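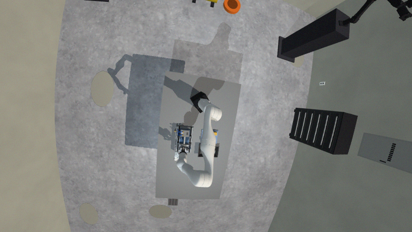

Fitthorpe workshop releases Moltadia bench cell files

Members of the Fitthorpe shared workshop have released the build files for Moltadia, a simulated bench cell with one table-mounted arm. The board model carries pegs and rectangular blocks - two white, one yellow-orange.
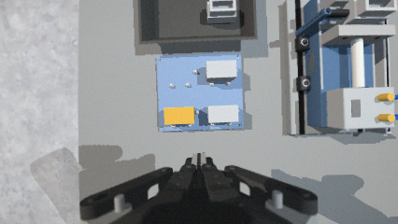
Availability

The files are free to download from December. Project lead Ladan Nikzad said the simulation has completed 3,000 test runs.
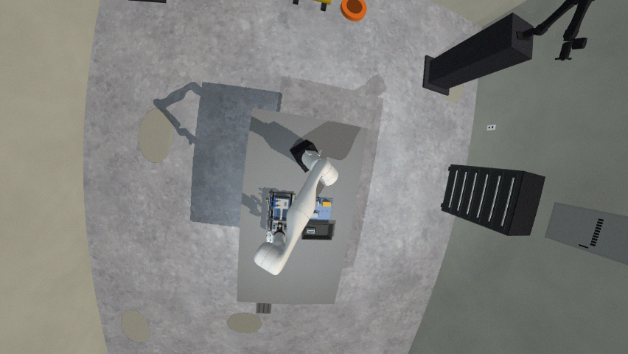
Harish Vashisht maintains the arm model and will take bug reports through the workshop office.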